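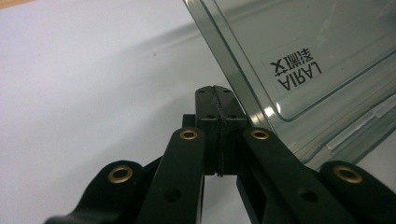 The tide gauge at Gredport had been read twice daily since 1741. The keeper entered the morning figure in pencil and the evening figure in ink, as the manual required.

On 14 March 2018 the evening figure was lower than the harbor floor. The keeper cleaned the float, checked the chain for slack and took the reading again. It had not changed. The keeper inked it.

The manual allowed a deviation of 2 inches. Larger errors went to the office in Turunen on a separate form, with a sketch of the well. The keeper drew the well. At the bottom of it, where the reading fell, there was no line to draw, so the pencil marks stopped short of the margin.

Turunen replied in April. The form was accepted. A new chain had been shipped, 200 feet in length, and the keeper was to continue the series without interruption.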